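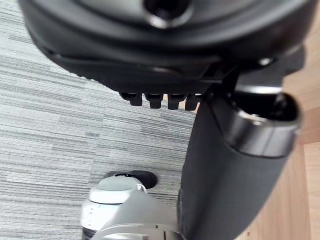 Reading Room > Short Fiction > Workplace

Search stories, authors, issues

5 min read

The Matter of the Gray Coat

The house of Santon wishes to record the events of the spring season, in so far as they concern the gray coat, and has asked that the record be kept plain.

On the first Monday in March, the directors approved a campaign for the autumn line. The work was given to Gistance, an agency of good standing, which proposed that the season be represented by a single garment. The garment would be photographed on one model, against one wall, in one kind of light. The directors found this economical and said so in the minutes.

The coat selected was style 1,490 in the pattern books. It was gray, knee length, with a wide collar and two inside pockets. It had been cut by Hanyu Han, senior pattern maker, who had been employed by the house since before its purchase by Celtotell and who did not attend the meeting. Pattern makers were not, at that time, invited to meetings concerning images.

The photographs were delivered within the month and were judged to be excellent. The model stood with her left hand at the collar and looked past the viewer at something that seemed to have disappointed her. The parent company ordered 2,000 coats on the strength of the first print. The mill at Kang was told to prepare the cloth.

It was then that Ms. Han submitted a note. The note was one sentence long and stated that the coat in the photographs was not the coat in the books.

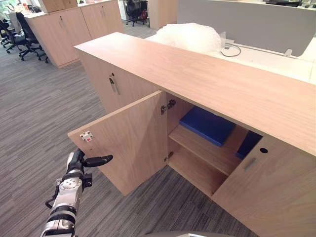
Light oak sideboard with the left-hand door open.

The directors replied in writing. They observed that the label was correct, that the cloth was correct, and that the agency had signed for the garment on receipt. They thanked Ms. Han for her attention to detail. A copy of the reply was placed in her personnel file, where letters of thanks were customarily placed.

Ms. Han submitted a second note. In it she explained that the collar of style 1,490 had been drawn to fall flat. In the photographs it stood away from the neck by the width of a finger. Somebody had opened the seam and set the collar again, by hand, with a shorter stitch than the workroom used. She did not object to the work. She wished to know who had done it.

Inquiries were made. Gistance stated that its stylists had used pins and nothing else. The photographer had gone abroad. The model, reached through her representatives, recalled that the coat had been warm. The sample itself was returned from storage in its bag and laid on the cutting table, and the directors came down to look at it, most of them for the first time. The collar stood away from the neck by the width of a finger.
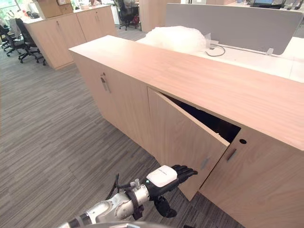

It was agreed that the original pattern could not be used, as customers would expect the coat they had been shown. It was further agreed that a new pattern should be made from the sample. Ms. Han was asked to take it apart.

She declined. This was without precedent and the house had no form for it. She was invited upstairs, given a chair and a glass of water, and asked for her reasons, which the secretary took down as follows.

"My mother set collars that way," Ms. Han said. "She worked in this building for two years, on the night bench. I have never met anyone else who did it, and she has been dead since I was a girl. I would like the stitches left where they are."

The directors adjourned. The chairman was seen to go down to the cutting table again by himself — he remained there until the lights on that floor were switched off.

On Mon 7 April the house informed Celtotell that the order would be delayed. The reason given was technical. Ms. Han drew a new collar by eye, with the sample on a stand beside her, and did not open a seam. It took her nine attempts. The ninth was sent to Kang with the cloth.

The coat sold in the ordinary way. The sample is kept in the pattern room, in its bag, and is listed in the inventory as style 1,490, altered. The column headed "altered by" has been left blank at the request of the senior pattern maker, who checks the bag each morning before she takes off her own coat.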